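**Paid evaluators wanted: Plarnumton tabletop gripper kit, pre-release unit**

Finden is recruiting outside evaluators for the Plarnumton, a two-finger gripper kit with a wrist camera, sold for small benchtop arms. The evaluation covers cup and container handling on a plain table. Sessions take place at our Trernside workshop.

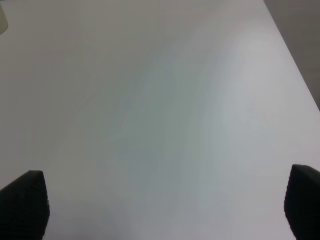
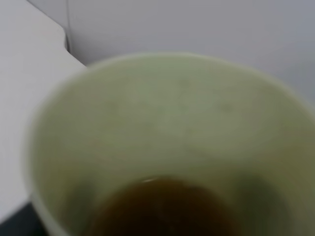
*Wrist camera views at the Trernside bench. First: open fingers over the white tabletop. Second: green cup with dark brown liquid.*

**The work**

Each evaluator completes 3 sessions on separate days. In a session you will:

- mount the kit on the bench arm using the printed guide only
- run the supplied pick, lift and set-down routines with cups and small containers, both empty and part-filled
- review the wrist camera recording and mark the points where focus, glare or finger position made the view hard to use
- fill in the fault sheet, including faults you cleared yourself

Staff will be in the building but will not help with setup unless there is a safety issue. Unclear steps in the guide should be written down as you meet them.

**Requirements**

- Experience with at least one benchtop arm, at work or in a course
- Able to read and edit short Python scripts
- Clear written English
- No current employment with a gripper or arm supplier

Experience with liquids handling is useful but not required. Commissioning engineers, lab technicians and final-year students have all been suitable in earlier rounds.

**Terms**

We have 8 places. The fee is $656 per evaluator, paid after the last fault sheet is received. Travel is not covered. Evaluators may buy a release unit at $2,197; there is no obligation to do so, and the offer does not depend on your findings. Reports go to Akosua Tetteh in product engineering and to Acheampong, the firm that writes the guide. Your name is removed before they are passed on.

**To apply**

Send one page on your relevant experience, with the arm models you have used, to Benedicta Gyamfi at the Finden office. Applications close on Saturday, May 27, 2023. Technical questions go to Yaw Essien. Those who applied in March and were placed on the waiting list need only confirm that they are still available.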